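4.3 Seating the tower and checking the approach

I do this at the start of every Sunday shift, and again any time someone has bumped the table.

1. Pause the cell from the Fastport panel and wait for the arm to stop.

2. Take the side panel off the tower and lay the tower down on the slotted table, open side up.

3. Tuck stray cables away from the CPU socket – I use a plastic spudger, fingers are fine too.

4. Lift the retention bracket all the way open. Half open and the Lurkar program will stop with code 31.

5. Jog the arm over the case at 35 mm/s, fingers pointing down, and stop 140 mm above the board.

Caution: keep your hands out of the case while you jog! Colton and I both have the scraped knuckles to show for it. 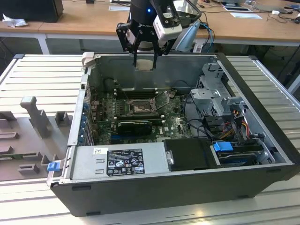
Fig. 4-3. Gripper over the open case, retention bracket lifted.

6. Look at the gap between the fingers and the drive cage. If it's tight, slide the tower over and jog again.

Note: save the new position before you leave the screen, or you'll be starting over at step 5.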